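Recabling the Kasten cell, part two

The short version of part one: the arm on the kitchen cell started throwing encoder faults on the last joint, always with the wrist turned far to one side. I swapped the Prakent cable for a spare, got a clean afternoon, and then the fault came back on Tuesday.

The cable was fine both times. The service loop was too short. At full wrist rotation it pulled on the connector hard enough to open one pin for a few milliseconds. The controller logs that as fault 93, which the Dukadix manual lists as "communication, general."

So I redid the dress from the wrist down. New loop at the top joint, ties along the side of the arm, nothing tight at the bends. Tie spacing is 8 cm on the straight section.

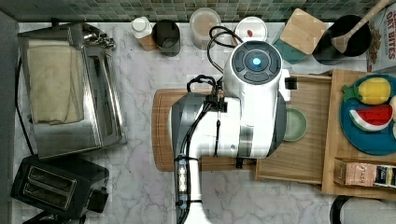 I trim tie tails flush with a proper cutter, after tearing a sleeve open on one last year. Torque on the connector screws is whatever the small driver gives at its lowest setting. The manual has no value for it.

After the cable work comes the tool offset. Any time the wrist has been apart I redo it from scratch, even if the old numbers look close. The routine is in Flernum under Maintenance and takes four touch points. Run it at low speed. Arif Krishnan wrote a script that checks the result against the last saved offset and refuses to load anything more than 2 mm out, and I have left that check on.

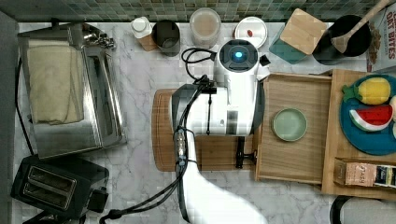
Arm over the cutting board, tray and teal plate to the right.

Then the soak test. I run 700 wrist cycles end to end with the gripper closed, then the same again with it open, logging joint current the whole time. A cable that drags shows up as a bump in the current at the same angle on each pass. The old dress had one. The new trace is flat apart from normal noise.

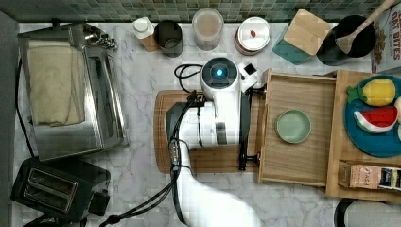 Gripper at the left side of the tray.

Remaining items:

Replace the sleeve near the base. It is worn but not through.
Regrease is due at 4,000 hours, so not until April.
Order two more Prakent cables, the long version this time.
Update the dress drawing. It still shows the short loop.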